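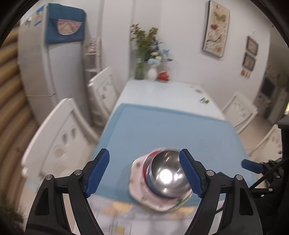 Home recorders wanted - table clearing and dish stacking

Tillumo is looking for 14 people to record everyday kitchen and dining table tasks in their own homes. The recordings are used as training examples for Javeck, our software for robot arms that handle crockery.

What you will do
You work with two hand-held grippers, one in each hand, and use them to pick up, move and stack bowls and plates. Each task is short and is repeated with the dishes in different places. Steel bowls are welcome as well as patterned china - shiny surfaces are where we have the fewest examples. Please leave your tablecloth, chairs and ornaments as they normally are.

What we ask
You are 18 or over and have a table you can walk round.
You can record 108 tasks a week for eight weeks.
Failed grasps are kept and marked as failed. Please do not delete them.
Other people in the home must agree to the recording and stay out of view.

Pay
Paid per accepted task, monthly, starting in August. Breakages are refunded. The grippers are lent free of charge and collected at the end.

To apply, use the form on the Tillumo site and quote reference 1816. Half a day's training is given at our Stelex workshop, and is paid.

Posted 19/11/2018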